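# Brondlow: The Complete Series Box Set

I've been waiting for a proper release of this weird little cartoon for years, so yes, I'm a bit excited to finally have it in the shop!
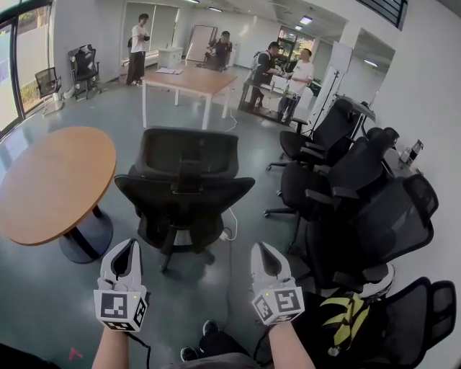
Both seasons are in here, plus the Gretetetti pilot that only ever aired once (in May, past midnight, which is how I missed it). Ayantu Tufa's commentary on the train robbery episode is my favorite extra by a mile. She voices Wysocka, and she still can't get through the goat speech without cracking up.

- 2 seasons, uncut
- Booklet with Lutz Gerlach's storyboards
- Numbered slipcase, run of 2285

Grundier did the transfer and the night stuff looks so much better than my old tapes. Item no. 1888. I ship once a week, and sets can be combined with any other order.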